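Subject: Re: [supporters] Sirko loan from Grevlow

On March 8, 2024, Drita Babić wrote:
> Local radio has it that Sirko is coming to Sodby on loan until May,
> with an option to buy. 27 goals in 77 games for Grevlow! If that's
> true I'm renewing my season ticket tonight.

Drita, I'd hold off on the season ticket. Those 27 include the cup games against part-timers, and he has scored six since his knee operation. Did the radio say who pays his wages? Last time we were told a loan cost us "next to nothing" and then the club put up prices.

I also don't trust the word option. We had an option on the left back from Citska too, and he went home in May without a thank you.
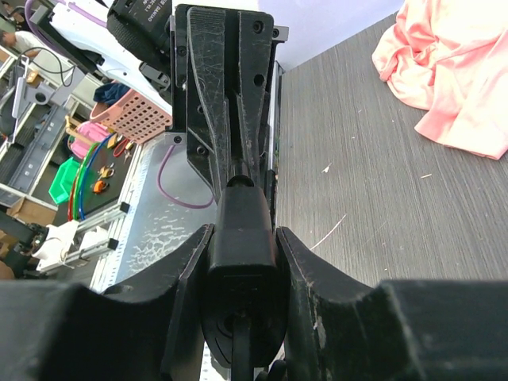
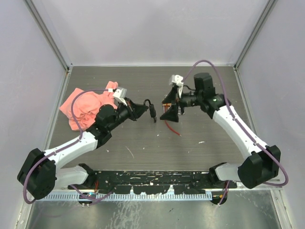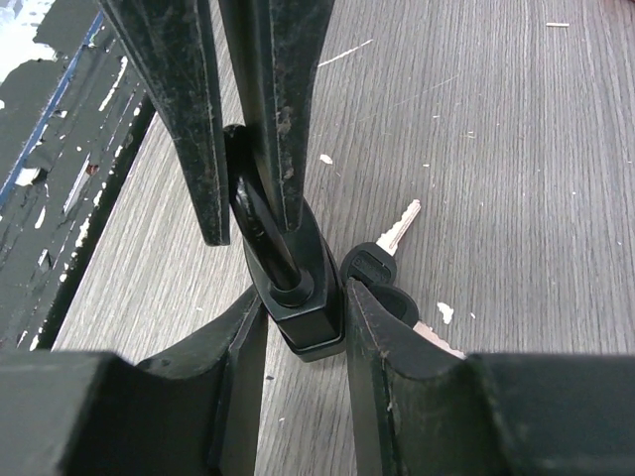

Last one: gripper fingers and a black padlock.

What we need is someone who can defend a corner. We lost to Citska with 833 people in the ground, almost all of them ours, and both goals came from the same unmarked guy at the far post – a striker won't fix that. Grevlow aren't giving away a fit one halfway through a promotion push either.

If he signs, fine, I'll be there and I'll clap. But has anyone seen him play a full 90 this year? I mean seen it, in person, and not a clip.

Pete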